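Follent Revises Layout for Parts Boards at Assembly Benches
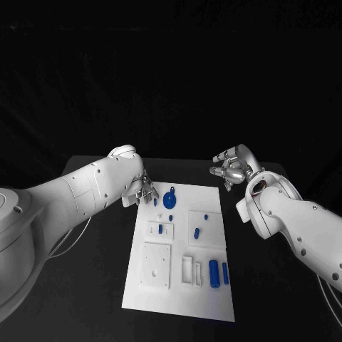 Follent has changed the way small parts are set out at its assembly benches. Under the new layout, every kit is placed on a white rectangular board before work begins, and the board goes on a matte black tabletop. The layout took effect in December on the first 16 benches at the Phuthong site. The remaining benches will be converted as stock of the boards allows.

The previous method used shallow trays with dividers. Parts were sorted by type but could lie at any angle inside a compartment, and small pieces tended to collect in the corners. With the boards, each part has a set position and a set direction. Parts are laid in the order of assembly, starting at the far left corner and ending at the near right.

Kayode Oyelaran, who heads bench planning at Follent, said the main gain is in checking. "A missing part leaves a gap on a white surface, and you can see the gap from a standing position. With the trays you had to bend over and move things," he said.

The black tabletop was chosen to set off the edge of the board. A dark curtain behind the bench cuts stray reflections from the windows on the east side of the hall. Earlier trials with a pale gray top were dropped after staff reported that the board edge was hard to find under the overhead lights.

Kits in the current run use white and blue parts. White on white gave some trouble in the first weeks, mostly with flat pieces. Tobiloba Akande, who wrote the layout sheets, moved those pieces next to blue ones so that each has a colored neighbor to line up against. The sheets are now in their second issue.

A bench test compared the two methods over 172 kits. Average setup time rose by 24 seconds per kit with the boards, as each part must be turned to its correct direction. Time spent looking for parts during assembly fell by 71 seconds. Kits returned as incomplete were recorded separately and will be reported when the next batch is closed.

The boards are supplied by Sirnetti and are wiped down between kits. Boards with scratches deep enough to catch a part are to be taken out of use and marked on the back.

Sidra Swati, who is responsible for training at the site, said new staff are shown the layout sheet first and then set out a full kit twice before starting assembly. Existing staff attend one short session at the start of a shift. Questions on the layout sheets should go to the bench planning office.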